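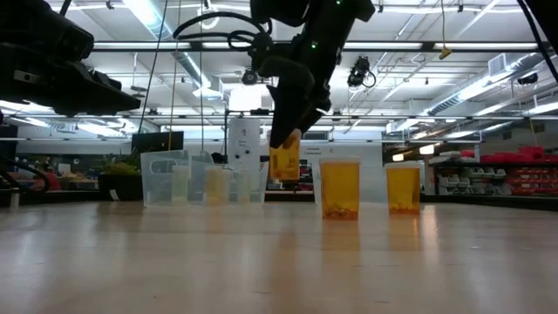 Lenka thinks we should stop tuning force on the Skilden fingers altogether and spend the time on approach angle. Her argument, passed on over lunch, is that a finger arriving square to a bottle will hold at almost any setting, and one arriving crooked will squirt it out at any setting. I half agree. Today's runs don't settle it, but they lean her way.

October, afternoon session. Both arms up, fixed view plus wrist views recording. Radek on the controller, me on notes.

Comparing the Skilden pads (the old set) with the Godinho pads that came in last week. Same finger geometry, same mounting holes, different pad compound. The Godinho rubber is softer and sits a little prouder of the finger, so the closed position had to be re-zeroed on both arms before anything else. That took until 2:30, mostly my fault for doing the left arm with the right arm's offset file.

**Bottles**

Amber pill bottles, gripped near the top and lifted straight up.

- Skilden, controller value 900: holds. Squeezes the wall enough that I don't like it.
- Skilden, 800: holds if the approach is square. With the wrist turned a few degrees the bottle rotates in the fingers during the lift.
- Godinho, 800: holds, with less rotation for the same wrist error.
- Godinho, 900: no reason to use it.

Radek wants a run with the bottles full of the heavier pieces. Agreed, next session. The light ones flatter both pads.

**Lids**

Harder than the bottles. A lid has a short rim, and the pads only get a thin strip of it. Coming down too far puts the fingertips into whatever the lid is resting on, and stopping early means the pads close over the top edge and the lid pops out downward.

The wrist view is the one to use here. From the fixed position you can't judge finger depth against a pale lid, and I wasted several tries before switching. The divided tray is also a poor target for the depth estimate — frosted plastic on pale wood, with the edges dropping in and out. 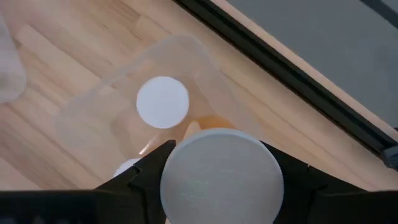 With the wide gray lid, the Godinho pads settle onto the rim and stay there. The Skilden pads hold it too, but they creep when the arm changes direction, and Radek had to slow the move by 20 percent to stop it. The small white ones are a different matter. Neither pad set is reliable on those from above, and I think we need a narrower tip before it's worth more tuning.

One thing to check in the Edix software: the controller reports "grasp stable" as soon as motor current flattens, and it flattened on two picks where the lid had gone. Width should be part of that test. Sabina has the older branch where it was, I believe.

**Timing and wear**

Sabina's note from the spring gives 3,000 cycles for the Skilden pads before the surface glazes. Ours are well past that, so the comparison isn't fair on grip. I'd still call it fair on rotation, where the shape of the pad matters more. Put a fresh Skilden set on one arm and repeat the bottle runs before we tell Eamon anything about ordering.

Parked position for both arms is now above the table and outboard, fingers angled in, high enough to clear the bins. The old park pose hid the far side of the table from the fixed view, which spoiled the start of every recording.
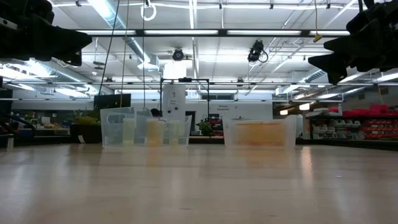 **For next session**

- Fresh Skilden pads, left arm only. Re-zero with the LEFT offset file.
- Heavier fill in the bottles, 800 on both sets.
- Approach angle sweep, as Lenka asked. Keep force fixed.
- Ask Kazimír for the drawing of the narrow fingertip. He had one from the Fakik job.
- Width check in the grasp test.
- Matte tape along the tray rims, to see if the depth estimate steadies.

Arms powered down at 5:40. Godinho pads left on.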